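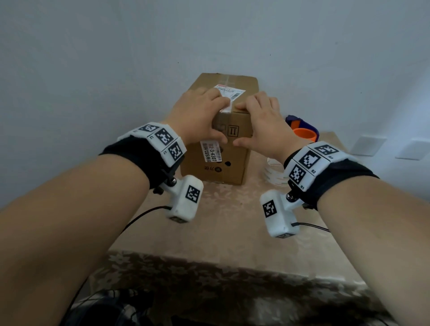 Hands on a taped box, packing table.

Shop > Help > Sending things back > Boxes and tape

Orders Delivery Returns Repairs Contact

Boxes and tape: your questions

Farquharson sells lamps and small clocks by post from a unit in Estevbridge, and a fair number of them come home again. We don't mind. We would like them to come home in one piece, and to that end we've gathered up the packing questions that reach us most often. Last looked over Jul 23, 2021.

Can I use the box it came in?

Please do. It was good enough to reach you and will probably manage the return trip, provided you didn't open it with a bread knife. Press down on the top edges with both hands. If they give way like a stale sponge, find another box.

I've thrown the box away. Now what?

Any plain brown corrugated box will do, so long as there's a hand's width of room on every side of the lamp. The post counter in Prendlow sells flat ones, and most corner shops will give you one that used to have crisps in it. Crisp boxes are thin, so use them for shades and never for bases.

Do I have to take the old labels off?

Yes. We can't say this often enough, although we've tried. A box with two labels on it goes to whichever address the sorting machine fancies, and one clock base spent most of October touring the north on the strength of an old sticker. Peel them off, or cover them with paper and tape that down. Crossing out with biro doesn't count. Barcodes are the worst offenders, so cover those even if you can't be bothered with the rest.

Which tape should I use?

Clear or brown packing tape, the wide sort. Sticky tape from the desk drawer is for birthday presents. Masking tape is for decorators. We've had a mantel clock arrive held together with sticking plasters, which was touching in its way.

How much of it?

One strip along the centre seam, carried a good way down the front and the back, then the same underneath. Add a strip across each open end if the contents are heavy.

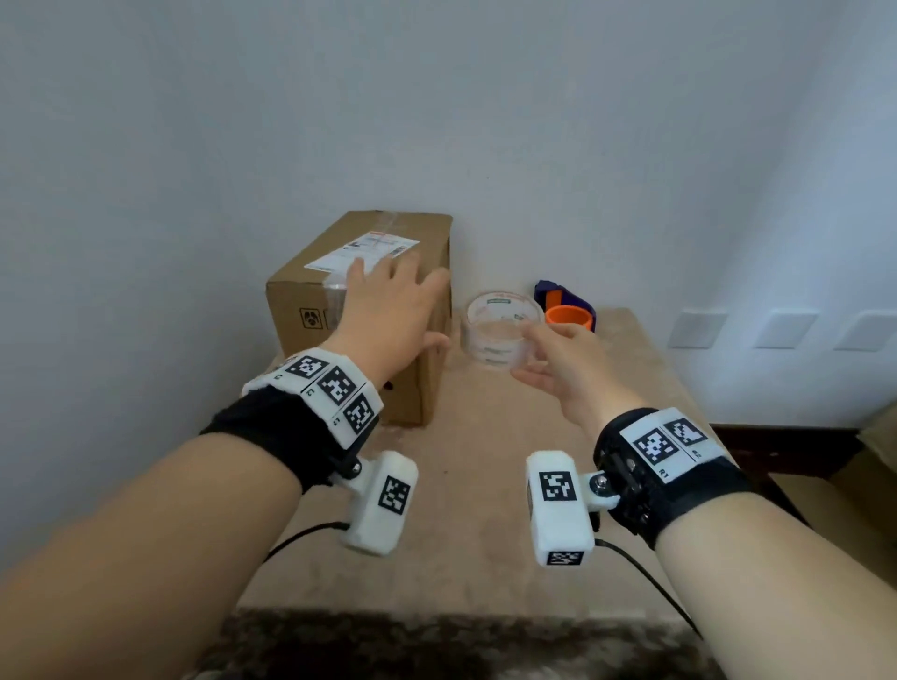 Stand the box against a wall while you do this and it won't skate off down the table every time you pull. Keep a hand flat on the front and lay the tape with the other, smoothing as you go. Creases do no harm, whatever your mother-in-law says, but a strip that's only stuck at the ends will lift in a cold van.

Is there such a thing as too much?

We once had a box with so much tape on it that the cardboard was more or less decorative. It took two of us and the good scissors, and the refund was for 4 pounds. If you've used up more than 12 metres, stop and have a cup of tea.

What goes inside?

Scrunched newspaper is fine. So are old towels, though we don't post them back. Wrap the base and the shade separately, take the bulb out, and shake the box gently before you seal it. If you can hear the lamp moving, so can the driver.
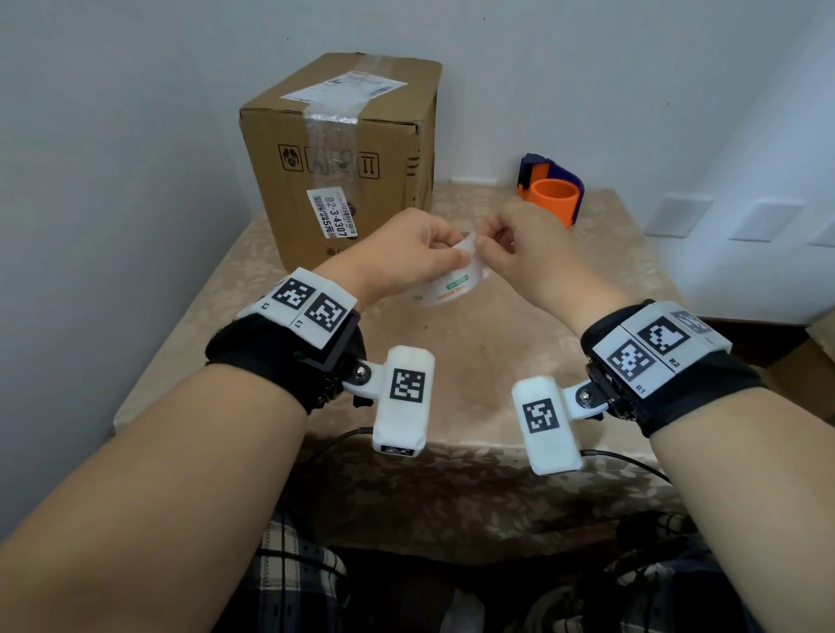 TAPE TROUBLE

I can't find the end of the roll.

Welcome. This is our most popular question after "where is my refund". Turn the roll slowly under a good light and run a fingernail across it until it catches. Lift the whole width before you pull, starting from one corner and working over to the other. Pull too soon and you'll get a thin ribbon that goes all the way round and vanishes.

It's split and now there's a ribbon.

See above, then. Go back to the wide part, pick that up as well and peel until both bits come away together. You'll waste a turn or two of tape. Afterwards fold the end under on itself, or stick a button to it, and next time you won't need this page.

Do you sell tape?

We do, item 2682, under Sundries. It's the Gindum clear. It's ordinary tape and we make hardly anything on it.

Where do I put the returns number?

On a slip of paper inside the box, and again on the outside next to our address. Write it large. Returns without a number go on a shelf to be opened when we have a quiet afternoon, and we haven't had one of those for a while.

Still stuck? Use the contact form and tell us your order number. Please keep your message under 200 words.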